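Bitcombe Automation Forum > Grippers and end effectors > Faults

Right jaw closing late on small items

kendau_rig
Posted Monday, November 11, 2024

Two hand-held parallel grippers, small accessories into an open cardboard box. The right-hand unit has developed a lag. On the trigger both jaws should travel together, but the outer one arrives late and the item gets pushed sideways before it is gripped. Flat items are worst. I logged 91 picks yesterday and 13 were dropped or shoved clear of the pads.

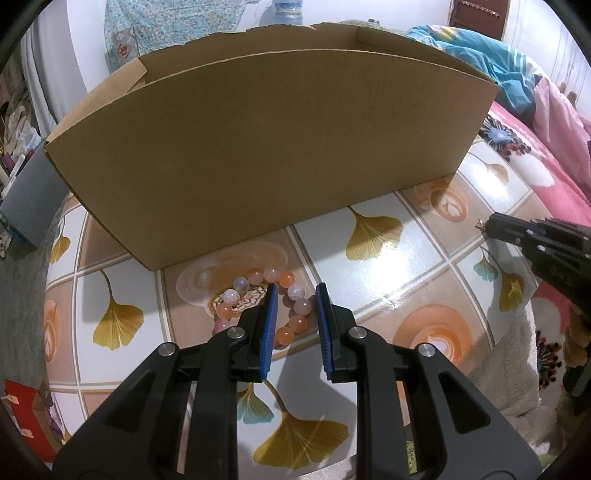
Bead bracelet in front of the box, jaws open, second gripper at right.

Pads were replaced in March. Pivots are clean and I can feel no play by hand.

m_hidomer
Loose pivot. A worn pin will feel fine unloaded and shift once the linkage takes force. Check the inner pair first.

kendau_rig
Checked with a dial gauge under load this morning. Nothing measurable on any of the 4.

Arango77
I would look at the tablecloth before the gripper. A glossy cloth offers very little friction, so whichever jaw touches first will move the item. With a perfectly timed pair you would still lose some beads that way. Put down a rubber mat and repeat the run.

m_hidomer
Disagree. The cloth explains the sliding. It does not explain one jaw arriving late, and he says he can see that.

kendau_rig
Both may be true. I swapped the trigger cables between the two units and the lag followed the cable, so the linkage is cleared. The smaller pieces are still awkward.
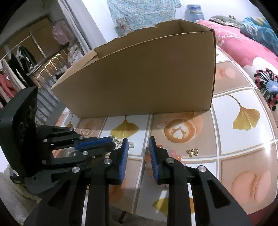
With a butterfly charm the pads have almost no height to work on, and any delay tips it over. I will try the mat once the new cable is fitted – one change at a time.

Wenceslao Domínguez
Moderator

Please stop using the faulty cable for now. If it is fraying inside the sleeve it can jam with the jaws shut, and a finger between the pads is a real risk when two people work over one box. Cut the old sleeve open and post what you find.

Arango77
Agreed on the cable. I still want to see the mat figures.

kendau_rig
Cable is off and tagged. Replacement is on order.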